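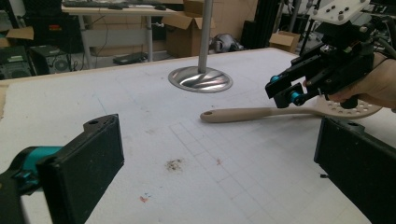
Slotted spatula, two hand-held grippers, one foam board. Sample from the `utensils` split.

Search datasets, models, users
Sign in

# Bedoya Chores

Posted 22 Sep 2022 by the Bedoya maintainers
Filed under: Robotics > Manipulation > Household

Bedoya is a set of short recordings of kitchen and workbench chores, done by people holding grippers in place of their own perfectly good hands. It exists to help answer the question we get from relatives: can a machine do the washing-up yet? No. It can sometimes pick up the spatula.

## What's in it

- 2,339 recordings, each one attempt at one chore
- 83 different objects, mostly from kitchen drawers
- 17 chores, from "hand over the utensil" to "fold the tea towel" (see Known problems, at length)
- video from a camera on the gripper, plus jaw opening and a plain-English label

Failed attempts are kept and marked `outcome: fail`. There are a lot of them. Please don't filter them out and then write to tell us how clean the data is.

## Layout

```
bedoya/
 utensils/
 cloths/
 fasteners/
 labels.csv
 splits.json
```

`labels.csv` has one row per recording. The `notes` column is free text and was filled in at the end of long days, so treat the tone accordingly.

## How well does it work?

We trained our baseline, Clukell, on everything except a held-out set of 176 recordings, then gave it the same chores on a real arm.

Rigid things with handles go quite well. Flat things lying on flat surfaces go badly, as anyone who has tried to get a coin off a counter in gloves will understand. A spatula manages to be both: the handle is a gift and the head is a nuisance, and Clukell often goes for the head. Cloths are a different sport.

On the shop-floor chores it will put a bolt in a tray at about the pace of someone being paid by the hour. It won't notice if the tray is full.

## Known problems

- Pale objects on a pale board. Depth estimates wander.
- The boards are marked and scuffed. An early model learned to use the smudges as landmarks and fell to pieces on a clean one.
- Backgrounds are cluttered. We tidied for the July recordings and the scores on those got worse on everyone else's benches, so we stopped tidying.
- Tea towels. See `cloths/README`, which is mostly an apology.
- Two-handed recordings have a small clock drift between grippers. Run `align.py` first.

## Related

Duvalus (the loader) and Flurkex (the viewer) live in their own repositories. Flurkex needs the older file format; convert with `duvalus export --legacy`.

## Licence

CC BY 4.0 for the recordings, MIT for the scripts. Bug reports go in the issue tracker, with the recording number please.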